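Sockets first, worktop second 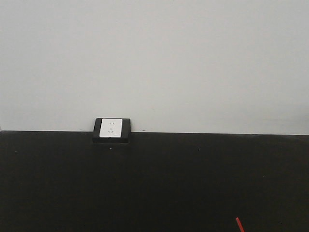
By the Helero workshop editor
Staff writer, benches and fittings

The fitter who looks after the workrooms at Ladstead has strong views on where a socket should go. Hers sit at the back of the worktop, right where it meets the wall, in a square black housing.

"People used to ask for them at knee height," she says. "Then they'd spend the day crawling under the bench with a plug in one hand."

She has been fitting out rooms for the Fothergill building since April, and the worktops are all matt black against pale grey-white walls. The black was the tenants' choice. She would have gone for something lighter.

"It shows every bit of dust. But they like it, and you can find a dropped white screw in a second. A black one, you're there till lunch."

Nothing else goes on the walls behind the benches. Shelves were in the first drawings and she asked for them to be taken out – the tenants wanted to push tall things right to the back, and a shelf gets in the way.

Each room took her 5 days, most of that on wiring. The bill for the last one came to £2,559, with £428 of it going on the worktop alone.

I ask whether the walls are ever quite straight. She laughs.

"In a building like this? You scribe the back edge and you take your time. I had one wall where I trimmed the same board four times."

The next room is on the floor above. She is waiting for the plasterer to finish before she measures up.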